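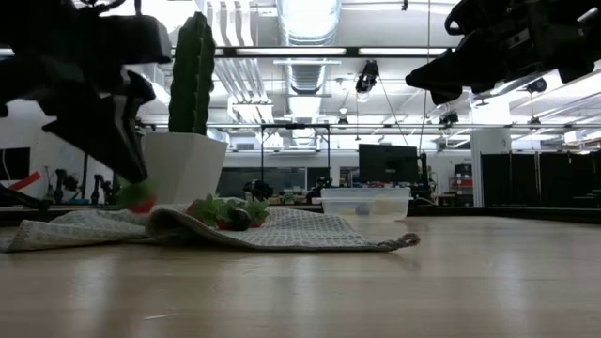 Poste à deux pinces : torchon à carreaux, fruits et bac transparent sur le plateau.

Évaluer une tâche de rangement de cuisine sur un poste bimanuel

Mis à jour le 3/4/25

Ce tutoriel décrit la procédure suivie chez Verbruggen pour mesurer si une machine sait débarrasser un plan de travail : saisir des fruits posés sur un torchon, les déposer dans un bac, puis plier le torchon. La tâche prend quelques secondes à un adulte. Elle reste difficile à automatiser, le tissu et les petits objets mous se prêtant mal à une trajectoire fixe.

Prérequis
Un poste à deux bras, une caméra fixe, une caméra par poignet et le logiciel Prekix pour l'enregistrement des essais. Les bras doivent être étalonnés.

Étape 1. Préparer le plateau
Étendre le torchon sans le lisser. Un tissu parfaitement plat donne des résultats trop favorables. Poser les fruits dessus, certains groupés, d'autres isolés. Laisser en place les objets fixes, pot et plante compris : le bras doit les contourner.

Étape 2. Définir la réussite
Un essai est validé si tous les fruits sont dans le bac, sans chute ni écrasement visible, et si le torchon est plié en deux. Noter séparément la saisie, la dépose et le pliage. Un score unique masque l'étape fautive.

Étape 3. Contrôler la vue du poignet
Ouvrir la pince et vérifier que les deux doigts et la zone de saisie apparaissent ensemble. Contrôler ensuite la netteté en mouvement. Avec un flou marqué, les fraises restent repérables à leur couleur, mais les contours se perdent et les petits fruits sombres deviennent difficiles à identifier. Réduire la vitesse d'approche ou le temps de pose.
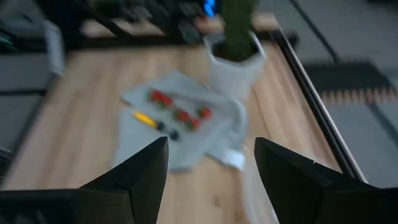 Étape 4. Lancer la série
Effectuer au moins 8 essais par disposition, sur cinq dispositions différentes. Ne pas corriger la position d'un fruit en cours d'essai. Toute intervention manuelle vaut échec.

Étape 5. Lire les résultats
Sur notre campagne de novembre, 1494 saisies ont été tentées, dont 351 manquées. La plupart des échecs concernent des fruits logés dans un pli : le doigt pince le tissu avec le fruit et entraîne le reste. Le pliage final échoue plus souvent que la dépose.

Limites
Ces essais ne permettent pas de conclure à une autonomie en cuisine réelle. L'éclairage est constant et le plateau dégagé sur les côtés. Pour un usage domestique, la supervision reste nécessaire. En atelier, le tri de pièces rigides est accessible dès maintenant ; le textile ne l'est pas encore.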